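Why I don't believe the 40 per cent yet

Drita Kovačević asked me on Friday why I was being so sour about the Flevau paper, so I have written it down. The claim is that a policy fed only by the wrist camera beats the Perić baseline by 40 per cent, and that it does so because it has learned "scene geometry". That is a big word for a method tested on 3 tabletops, all of them plain grey.

My complaint is simple. Near the table, a wrist camera sees very little. If the surface has a pattern, the network can use the pattern as a map — and then you are measuring how well it remembers a table. Ours is pine, full of knots.
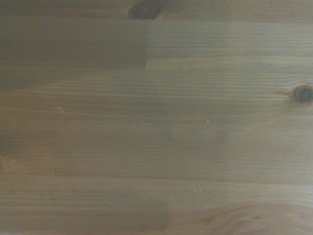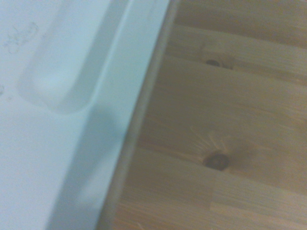
Zunulico Manipulation Group

The first view has wood and nothing else in it. A knot near the top, another at the right, a few scratches. I could learn to find my way by those, and so could a network. The second at least has the edge of something white and plastic to go on, though there are two more knots beside it.

So we are running 30 trials with the table as it is, then 30 with it turned end to end. If the policy really knows geometry, the turn should cost it next to nothing. The Mevelard people tell me I am being unfair, as the authors never promised it would work on patterned wood. Fine, but then the abstract should say so.

I would also like to see the failures. The paper gives them 2 lines and a promise of more on the website, where I can't find them. Numbers from our side in June, if the arm is free.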